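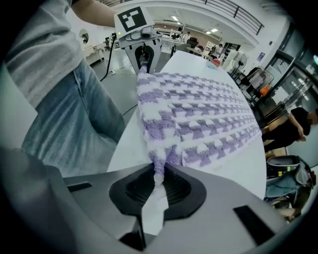 Lilac and white checks, spread out on the table.

Do we need a 100-wash towel?

The Zerkside household shop has started selling bath towels under the Sovine name, with a card tag that promises they will stay soft for 100 washes. They cost £24 each. The old ones by the till are £19, and I have never heard anyone complain about them.

I asked what "soft" means here. Soft compared with what, and who decides? The shop passed me on to the supplier, Rizk, who sent a leaflet. It tells you to wash at a low heat, skip the fabric softener, use half the powder and shake the towel well before drying. All sensible – and all of it would do any towel good. Nowhere does it say how the test was done.

The towels are sold as 600 gram cloth, too. Heavy towels feel lovely in the shop and then take an age to dry in a small flat in November. 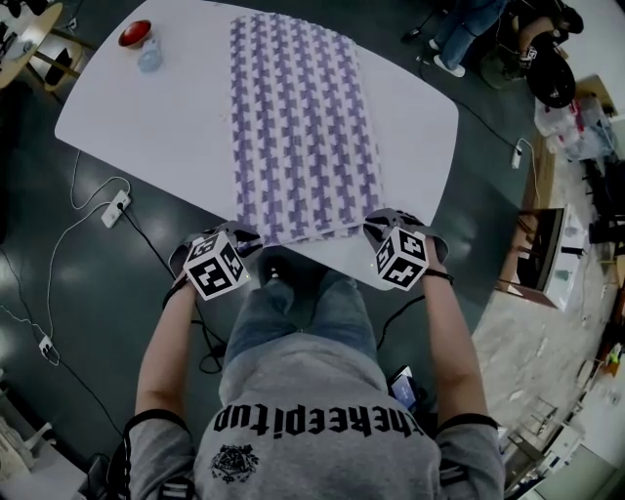 Adelmo Bellini wrote in to say I was being mean about it, as his have been through a winter of swimming lessons and still feel new. He also says he dries them outdoors, so I'd give some of the credit to the wind.

The guarantee itself needs the receipt, the tag and a record of your washes. I can't see many of us keeping one.

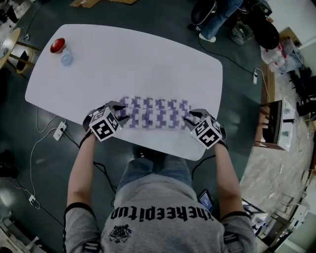
Folded cloth in purple and white.

If you have a Sovine towel that has gone stiff and you did get your money back, please write in. I'd like to see the letter.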